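Keeping Things: Household Storage Before the Refrigerator
Notes for session 6

Read these before the session if you can. If you can't, read them on the bus and look thoughtful when you come in.

Last time we finished with the cellar plans from Zellberg and the argument over whether the small room on the north side was a larder, a dairy or a cupboard someone had got carried away with. I said I would come back to it. I am coming back to it only to say that the plans call it three different things on three different sheets, and that you should get used to this.

1. The trouble with containers

Most of what survives in writing about household storage concerns the food. Hardly anyone bothered to describe the vessel. A recipe will tell you to the hour when the pork should be turned and then tell you to put it in "the usual tub". The usual tub was standing in the kitchen, so the writer saw no need to go on about it, and we have been guessing ever since.

Inventories help a little. They were drawn up to put a value on things, often after a death, and the person holding the pen was generally in a hurry. You will meet tubs, pans, kits, crocks, trays, bins, troughs and "other lumber". Do not assume that a tub in one parish is a tub in the next. Do not assume it was a tub the following year either. The Himby inventories use "tub" and "kit" for what seems to be the same object, passed from mother to daughter, and priced lower under the second name.

Shape matters more than the name. A wide open top means something was put in and taken out often, or had to be reached by hand. Sides that slope in towards the base make a vessel easier to empty, and sometimes easier to stack. A rolled or thickened rim gives the fingers something to hold and takes the knocks. None of this is clever, and you could work it out by washing up.
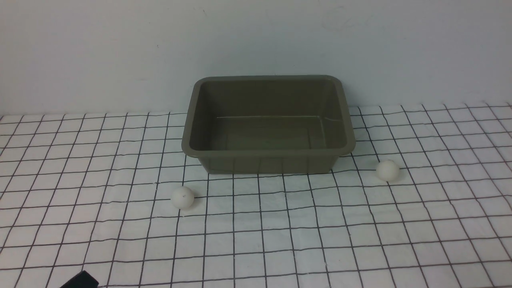
Fig. 1. Open tub with a rounded rim; two small white balls in front.

2. Eggs

Hens lay less as the days get shorter, and a household that wanted eggs in winter had to put them by in spring and summer. The methods come down to keeping air from passing through the shell. People rubbed eggs with butter or lard, packed them in bran or salt, or sank them in lime water. Waterglass, a solution of sodium silicate, came later and was sold as a modern improvement, with the result that several writers were rude about it on principle.

The Piras household book has a long section on eggs, and it is our main reading this week. It was kept by at least two people. The first writes neatly and gives quantities. The second crosses the quantities out. On lime water they disagree so badly that the same page gives two sets of instructions, one down the margin, and the margin is the more confident of the two. The largest batch mentioned is 300 eggs, put down in May. The book does not say how many were fit to eat by Christmas, though a later entry complains of the smell in the back passage.

You will also meet the water test. An egg loses moisture through its shell as it ages, and the air space at the blunt end grows. A fresh egg lies flat on the bottom of a bowl of water, an older one tips up, and a very old one floats. The test tells you something about age. It does not tell you whether the egg is good, a distinction the Piras book ignores entirely. It needs enough water for the egg to float in, a detail left out of more printed manuals than you would think.
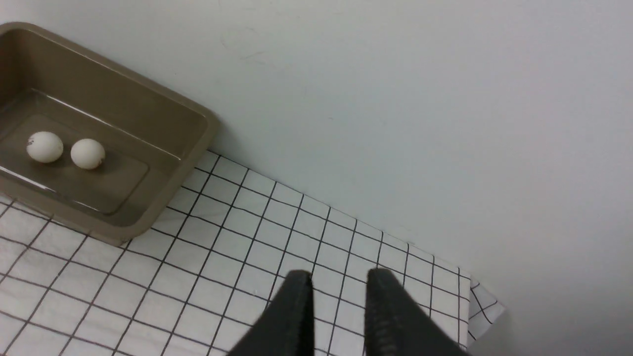

Manuela Cirillo wrote to me after last year's session to say that I was being unfair to the second hand in the Piras book, that anyone who crosses out a quantity has probably tried it, and that the first hand reads like someone copying from a printed manual. She is right about the copying. I have found four of the neat recipes, nearly word for word, in a cheap almanac. I remain unfair about the spelling.

Her point applies more widely. A tidy page is often a copied page. Corrections, stains and bad temper are signs of use, so when you look at the photocopies, look at the mess first.

3. Dry goods

Flour, meal, peas and beans want a dry place and something mice cannot chew through. The large bin is the plain workhorse here, and it appears in nearly every Seltden inventory, usually last, usually with no value given. My guess is that it was too big to get down the stairs and was quietly left for the next tenant. I have no evidence for this beyond having moved house.

Bins were filled from the top and emptied from the top, so the oldest flour sat at the bottom. Some writers tell you to empty the bin completely before refilling it. The fact that they keep telling you suggests how often it was done.

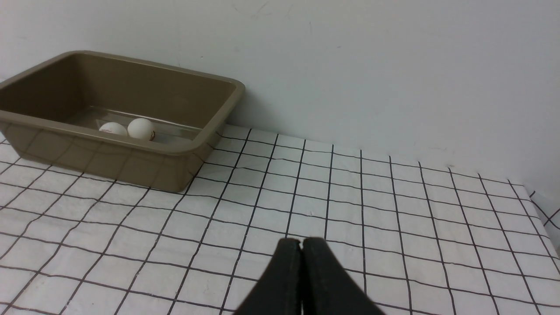
Fig. 3. Large open-topped bin with a thick rim, turned at an angle.

4. For Monday

Read the Piras extract, both hands, including the margin. Bring one instruction you cannot make sense of.

Pick one Seltden inventory and list every container in it, using the spelling you find. If you get past 10, stop and have a biscuit.

Essay titles are on the door. The one about pickles has been withdrawn.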